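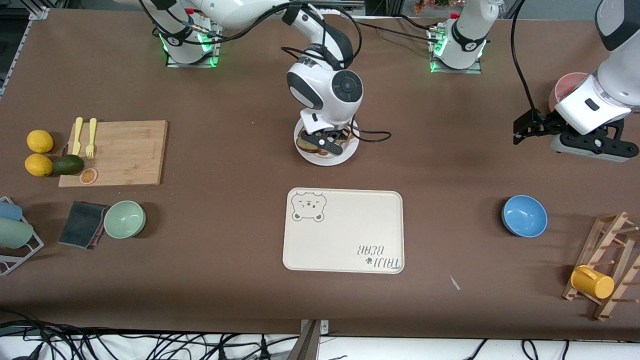

Why Does Bread Turn Into Toast?

Have you ever watched a slice of bread go into the toaster all soft and floppy, and come out crunchy and golden? It's the same slice! Nobody painted it brown. So what happened in there?

Toast is a kind of kitchen science, and you can do it before school.

First, the bread dries out

A slice of bread holds a lot more water than you'd guess. You can't see it, but that water is what makes bread bend when you fold it. Inside a toaster there are thin wires that glow orange when they get hot. The heat hits the outside of the bread first, and the water there turns to steam and floats away. Put a cool spoon above a fresh slice of toast (ask a grown-up to help, and keep the spoon well away from the toaster!) and you may see it fog up. That fog is water that used to be in your bread!

Once the outside is dry, it gets stiff. That's your crunch. The middle is still a little damp, so it stays chewy.

Then it goes brown

Bread has tiny amounts of sugar in it, even when it doesn't taste sweet, and it has protein too. When they get hot enough together, they start to change into brand-new stuff – hundreds of new flavors and smells, all at once. Scientists call this the Maillard reaction (say it "my-YAR"). It's the reason toast smells so good that people come downstairs for it.

The very same thing browns the crust on a loaf of bread while it bakes. Cakes get brown edges partly this way too, and then the inside stays pale and spongy, because the middle never gets as hot as the outside.

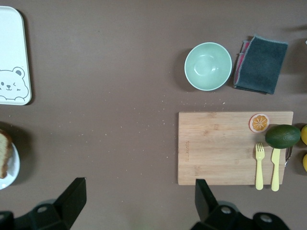 Look closely at the soft part of any cake or bread and you'll find little holes. Those are bubbles! Yeast or baking powder makes gas in the dough or batter, the gas gets trapped, and baking sets everything firm around it. The soft part has a name, too. Bakers call it the crumb, even when it's one big piece.

Try it: the bendy test

You need a grown-up, a toaster, two slices of the same bread and a plate.

1. Leave one slice plain and toast the other.
2. Let the toast cool for 5 minutes.
3. Try to bend each slice gently. Which one cracks?
4. Tap them both with a fingernail and listen.
5. Smell them with your eyes shut. Can you tell which is which?

If you have a kitchen scale, weigh one slice before and after toasting. The toast should be a tiny bit lighter. You know where the missing part went!

What about burnt toast?

Leave bread in too long and it goes past brown to black. The black part is mostly carbon, the same stuff that's in charcoal, and it tastes bitter. Golden is the color to aim for.

Words to know

Crumb – the soft inside of bread or cake.
Crust – the firm, browned outside.
Steam – water that has turned into a gas.

Written by Darcy Girard

Get a new kitchen question every month! Ask a parent or guardian to sign up for the Undley Kids newsletter.

© 2025 Undley Kids | Contact us | Back to top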